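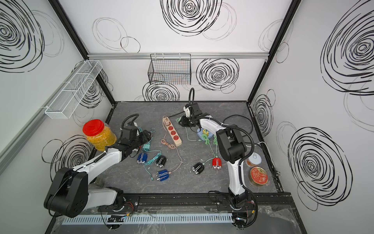

멀티탭과 원통형 전원 어댑터를 올려 둔 양팔 셀의 작업대

스티르카르(Stirkar) 양팔 셀 유지보수 중간 보고 (8월분)
수신: 푸엔테알바 재단 사업관리팀
작성: Tadeo Ojeda

1. 진행 현황
이번 달에는 셀 정비와 티칭 데이터 재작성을 함께 진행했다. 누적 가동 시간이 4,000시간을 넘어 계획서에 적은 정기 점검을 실시했고, 점검 항목 14개를 모두 마쳤다. 두 팔의 베이스 체결 볼트는 규정 토크로 다시 조였다. 왼팔 손목 관절에서 원점 편차가 나와 원점을 새로 잡았으며, 이후 반복 위치 시험에서는 허용 범위에 들었다. 오른팔은 조정하지 않았다.

2. 케이블 관리
팔 위로 고리 모양으로 올라가는 검은 케이블은 손목 회전 때 당김이 생기기 쉬운 부분이다. Brenda Painemal이 고정 위치를 다시 정하고 여유 길이를 늘렸다. 작업대 앞쪽 레일 아래의 덕트는 배선 정리가 끝나지 않았다. 왼쪽 베이스 부근의 가는 전선은 다음 달에 라벨을 붙여 덕트 안으로 넣을 예정이다. 덮개용 비닐은 배선 작업을 마친 뒤 철거한다.

3. 작업물과 시험 동작
시험 작업은 어댑터를 집어 멀티탭에 꽂는 동작이다. 어댑터는 파란색, 검은색, 빨간색을 쓰며, 위치를 매번 바꾸어 놓는다. 청록색과 초록색의 가는 케이블이 그리퍼 손가락에 걸리는 일이 이번 달 3회 있었다. 그중 2회는 비상정지 없이 작업자가 풀었고, 1회는 셀을 멈추고 처리했다. 접근 높이를 올린 새 동작 프로그램을 적용했으며 결과는 다음 보고에 싣는다. 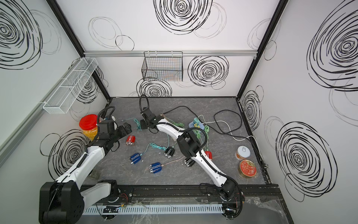 앞쪽 레일에 설치된 두 팔과 벽면 바구니

4. 셀 내부 정돈
철망 바구니는 왼쪽 벽과 뒷벽에 하나씩 달려 있다. 정비 중 바구니 위치는 바꾸지 않았다. 뚜껑 있는 통과 둥근 용기는 작업대 가장자리에 두고, 팔의 이동 경로를 바꿀 때마다 간섭 여부를 확인한다. 벽 패널의 나선 무늬는 그대로 유지한다. 패널을 닦을 때는 마른 천만 쓰도록 점검표에 추가했다.

5. 부품과 예산
그리퍼 손가락 패드 예비품 2조를 킬리네(Kiline)에 주문했다. 납품이 늦어져 현재는 기존 패드를 계속 쓰고 있다. 소모품비 집행은 승인 범위 안이며 항목 변경 요청은 없다.

6. 다음 달 계획
- 덕트 배선 정리 및 라벨 부착
- 손가락 패드 교체 후 파지력 재설정
- 왼팔 원점 재확인
- 보르나스테드(Vornasstead) 현장 담당자에게 점검표 인계

패드 납기가 다시 밀리면 파지력 재설정도 한 달 늦춰진다. 납기 회신을 받는 대로 사업관리팀에 따로 알리겠다.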